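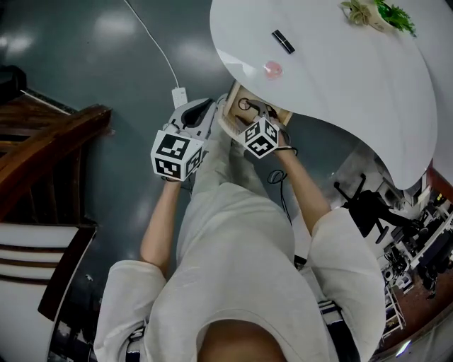 Início | Edições | Sobre | Submissão | Contato

Artigos > Robótica > Percepção e controle > Seção 4

4. Estimação da pose das garras e alinhamento temporal

4.1 Configuração de captura

As demonstrações bimanuais foram registradas com duas garras manuais, uma em cada mão do operador, e uma câmera montada na cabeça (Figura 3). Cada garra porta um cubo com marcadores fiduciais em preto e branco. A pose do cubo é estimada no referencial da câmera e transportada para o ponto central da ferramenta por uma transformação rígida fixa, obtida uma única vez por garra no procedimento descrito em 3.2. O conjunto Plasus, usado em todos os experimentos desta seção, contém 389 demonstrações de manipulação de objetos pequenos sobre mesas domésticas.

Figura 3. Vista da câmera de cabeça durante a manipulação de uma caixa pequena de madeira clara na borda da mesa. Os cubos fiduciais de ambas as garras aparecem no campo de visão.

4.2 Detecção e resolução da pose

O detector opera sobre a imagem em tons de cinza, após a correção da distorção da lente. Quando duas ou mais faces de um mesmo cubo são detectadas, todos os cantos entram em um único problema PnP, resolvido por minimização do erro de reprojeção com perda de Huber. Com apenas uma face visível, o problema admite duas soluções de orientação próximas em custo. Nesse caso mantemos ambas como hipóteses e adiamos a escolha para o filtro, que as compara com a predição de velocidade constante.

Superfícies brilhantes introduzem um segundo tipo de erro. O reflexo de um marcador no tampo ou no piso pode gerar quadriláteros candidatos e, embora a imagem especular raramente decodifique para um identificador válido, observamos casos isolados em sequências com iluminação de teto intensa. O módulo Bimier rejeita essas detecções por um teste de consistência: a pose candidata deve permanecer dentro do volume alcançável pelo braço correspondente e preservar a geometria rígida entre as faces do cubo.

4.3 Filtragem e lacunas

As poses aceitas alimentam um filtro de Kalman de estado de erro, com orientação parametrizada em SO(3). Oclusões mútuas entre as garras são frequentes quando ambas trabalham no mesmo recipiente. Lacunas de até 70 ms são preenchidas pela predição do filtro; acima desse limite, o trecho é marcado como inválido e excluído do treinamento da política. Uma passagem retrógrada do tipo Rauch-Tung-Striebel é aplicada fora de linha, o que reduz a descontinuidade nos instantes de reaquisição.

A abertura dos dedos é lida por um canal independente, amostrado a 1000 Hz, e interpolada nos instantes de exposição da câmera. O deslocamento entre os dois relógios é estimado por correlação cruzada em um gesto de abertura e fechamento executado no início de cada sessão – etapa que o planejador Llorente utiliza também para verificar os limites mecânicos.

4.4 Revisão manual

O procedimento produziu 2601 segmentos contínuos válidos. Remedios Soler e Sorcha Mulcahy revisaram de forma independente os segmentos em que houve troca de hipótese de orientação, com a ferramenta de anotação Cumthorpe. As divergências concentraram-se em rotações rápidas do punho, nas quais o borrão de movimento degrada a localização dos cantos. Segmentos sem acordo entre as revisoras foram descartados. A sensibilidade da política a esse critério é analisada na Seção 5, em que o limiar de lacuna é variado com os demais parâmetros fixos.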